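Likcombe uniform exchange moves to flat folding standard

Jan 18, 2022

The Likcombe school uniform exchange has adopted a single folding and storage standard for knitwear, replacing the mix of hangers and open bins in use at its Dutham depot. The change applies to cardigans, pullovers and vests. Shirts and blazers stay on rails.

The depot handled 2,097 knitted garments in the last school year, with the heaviest intake in October. A check of stock at the end of that month found stretched shoulders on 78 of them. All 78 had been stored on wire hangers. The exchange now rules out hanging for any knit, regardless of weight.

Under the new standard, each cardigan is laid flat on a soft surface, front side up, with the sleeves pulled straight out from the shoulder. Cuffs are opened out and any bunching is smoothed toward the wrist. Buttons are closed from the bottom. Each sleeve is then folded back across the body at the seam, and the lower half is brought up to the collar. The finished fold must fit a Levholm shelf box, which holds 5 adult sizes or a larger number of children's sizes.

Name patches are treated separately. Many garments arrive with a sewn or embroidered name on the chest, and the earlier practice was to cut these off at intake. That left holes in fine knits. Patches will now stay in place until a garment is assigned to a new wearer, and the stitching will be opened from the back with a seam ripper.
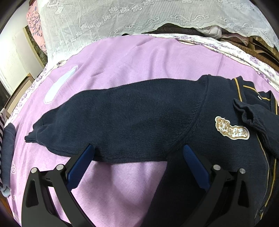 Garments with striped or contrast edging on the button band need one more step. The band is pressed under a damp cloth on low heat before folding, as the edging and the main knit can shrink at different rates. Bands that still ripple after pressing go to the repair shelf.

The shelving was supplied by Delorme and has room for up to 2,000 folded items. Boxes are labeled on the short side with size, color and school. Donated knitwear should be washed and fully dry on arrival, with pockets emptied. The Dutham depot does not accept items on hangers, and any hangers brought in will be returned at the door.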